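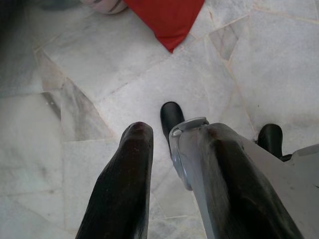

Which wrist camera should you get if you're comparing grippers on a budget? Whichever one lets you see both fingertips and the floor past them at the same time. Resolution comes second for me.

Last updated: August 31, 2023

OK so I've been swapping between two grippers since June, the Prudomero and the Forsyth, same arm, same controller, and I finally have enough runs to say something. Thread!

Task is soft stuff only. Pick up a piece of fabric off a hard floor, lift, hold, put it down again. Sounds easy (it is not easy, fabric lies so flat).

Prudomero first. 134 tries, 117 good picks. I was thrilled, I'd have guessed way lower! Most of the misses were thin cloth where the fingers closed a hair too high.

Forsyth, same 134 tries, 31 misses. So a bit worse, but it closes faster and it's so much quieter, and I like being able to hear myself think.

Cable for the camera is 340 mm and I'd go longer. Every time the wrist rolls all the way over it tugs the plug. Oona Manninen told me to add a loop at the elbow and that mostly fixed it, thanks Oona!!

Controller is still the Grasidgate one. The force limit menu is buried three screens down and resets when you change tools. Write your number on tape and stick it on the box.

Tuva Söderlund asked if worn tips matter. I think so? My grip gets less predictable as they scuff up, but I haven't run old against new yet. That's next, then towels.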